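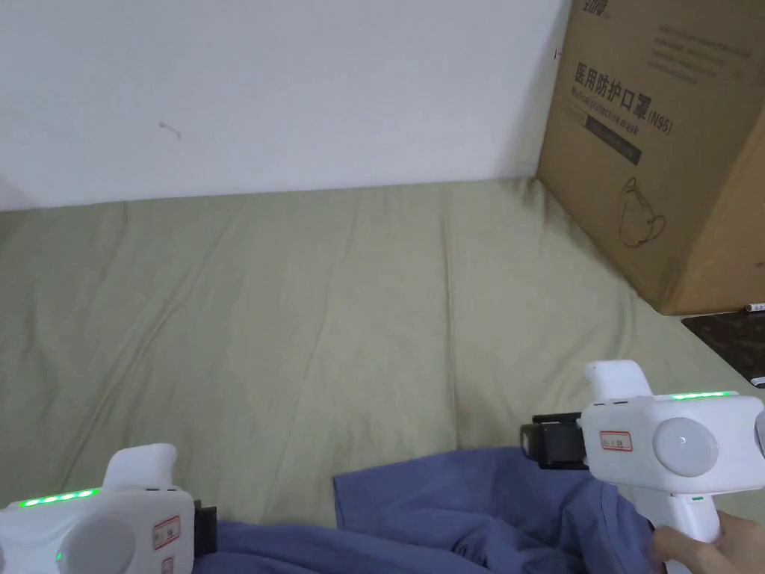 Walkthrough of the folding rooms, Witau Linen Service, Quách building, upper floor. Done 18/08/2024 by Vasanthi Fakir, shift lead. Copy to the Triludance line downstairs and to the break room board.

Marks: **OK** = fine as found. **FIX** = needs doing, name given where I have one. **ASK** = I don't have the answer yet.

## Room and floor

- [x] **OK** Walls and ceiling, no leaks or loose plaster. There are scuffs and pen marks on the white wall behind the bed. Not a safety matter. Paint can wait.
- [ ] **FIX** Storage on the beds. A carton marked for N95 masks is standing on the bed against the wall. Cartons go on the shelf by the door.
- [x] **OK** Lighting even at bed height with the blinds down.
- [ ] **FIX** Door wedge missing. With the door shut the room gets warm by mid-shift.
- [x] **OK** Sheet fitted at all corners, no hanging edge to step on.

## Hand-held grippers

- [x] **OK** Indicator lights on both units come on when switched on.
- [x] **OK** Jaws open and close fully, tested with a folded washcloth.
- [ ] **FIX** Handle wipes. The dispenser was empty. Two people share a pair across a shift and the handles have to be wiped at changeover. Refilled from downstairs, but put it on the supply list.
- [ ] **ASK** Spare pair. If one gripper stops working, does the operator go back to hand folding for the rest of the shift, or go home? People asked me and I couldn't say. They should be paid for the shift either way, and I want that in writing.

## Posture and pace

The fold team used to stand at the long tables and turn each piece with their fingers. With the grippers they reach forward over the bed and hold the weight out in front of them. That is a different job for the shoulders and wrists, and the old table-height rules don't cover it.

- [ ] **FIX** Bed height. Too low for the taller operators. Raise one bed on blocks and leave the other as it is, so people can choose.
- [ ] **FIX** Breaks. The posted rule is 15 minutes after each block of work. I watched one block run roughly 28 minutes over because the operator wanted to finish the basket. Whoever is running the room calls the break, and the basket can wait.
- [ ] **ASK** Daily target. The whiteboard says 1433 folds for the month of April and nothing since. If there is a target, say what it is. If there isn't, wipe the board. Two people told me they thought they were being ranked by it. 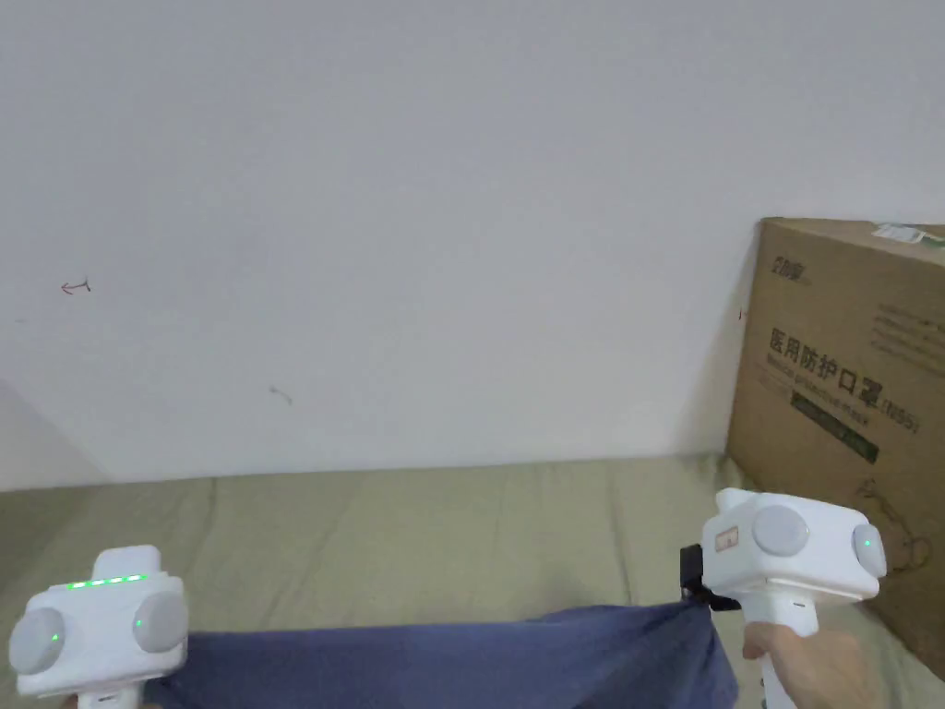

- [x] **OK** Dark fabrics. Operators asked whether they have to stretch a dark piece tight before laying it down. A light pull is enough. Nobody should be pulling hard with straight arms.
- [ ] **FIX** Sore wrist reports. There is a form, but it still lists only "table" and "press" as work areas. Add "gripper station". Until then write it in by hand.

## Recording

- [x] **OK** Notice on the door says recording is on, in letters large enough to read from the hall.
- [x] **OK** Personal phones and mail kept off the bed.
- [ ] **ASK** Faces and voices. The agreement with Clanurell covers hands and cloth. It doesn't say what happens to talk in the room. Several people have stopped chatting while they work. I would like an answer I can pin up.
- [ ] **FIX** Consent sheets. Two are unsigned. Those two stay on the tables until they have read the sheet and decided, and saying no doesn't change their hours.

## What changes for the fold team

Not a usual heading for this checklist, but these came up at every station, so I wrote them down.

- [ ] **ASK** Job titles. Gripper work is still booked as "folding, general". It takes training and it should have its own line on the pay sheet.
- [ ] **ASK** After the recordings. Management has said the robot arms would take plain towels first and leave shirts and anything with buttons to people. There is no date. The team would like to hear that from management and not from me.
- [x] **OK** Training. Everyone working upstairs has had the half-day with the grippers. Most said the first hour was clumsy and then it settled.
- [ ] **FIX** Rotation. The same few people get picked because they are fast. Put the rota up a week ahead and move everyone through who wants to go.

## Downstairs, quick look only

- [x] **OK** Triludance line emergency stops, both ends, pressed and reset.
- [x] **OK** Guard on the infeed closed and latched.
- [ ] **FIX** Floor tape worn through at the cart lane. New roll is in the supply closet.

Items marked FIX with no name on them are mine until someone takes them. Write your initials next to the line when it's done, and leave the old sheet up under the new one.

V. Fakir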